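Ildikó Bozsik has mended gloves in the same ground-floor room for 16 years, and she would like people to stop bringing her only one.

"They lose the left, then they come in with the right and ask if I can fix it," she says. "Fix it how? It's fine. It's lonely."

The shop is called Dutau, after a street she used to live on and did not much like. She picked the name because it was short and the sign painter charged by the letter. Inside there is a counter, a radio tuned slightly off its station, and a drawer of thread she will not let me open.

Her complaint this summer is with sizing. "A seven used to be a seven," she says. "Now a seven is a mood." She blames the stretch linings, which let a maker cut one shape and sell it to everybody. The customer pulls it on in the store, feels a pleasant squeeze, and three weeks later the seam at the thumb gives out.
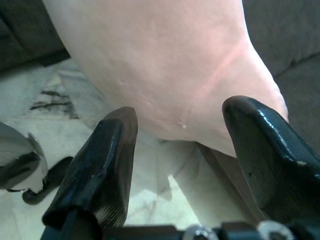
The thumb, she says, is where you find out whether a cutter was paying attention. It wants its own piece of leather, set at an angle, with room to swing. Cheap gloves treat it as a fifth finger that got lost on the way. She charges more for thumbs and feels no guilt about it.

I ask about her apprentice, Fanni Juhász, who came for a month and is now in her third year. "She sews better than I do," Bozsik says, then thinks it over. "On cloth."

Juhász, from the back: "On leather too."

Last winter they took in 1,071 repairs, a figure Bozsik knows because Juhász started keeping a ledger. Before that there was a shoebox. "The shoebox never asked me for receipts," she says.

Would she ever make gloves from scratch again? She did once, for a wedding – white kid, elbow length, 3 fittings. The bride wore them for the length of the ceremony and took them off to eat. Bozsik was at the table and watched them go under a plate of fish.

"So, no," she says. "Repairs. By the time they come to me, the fish has already happened."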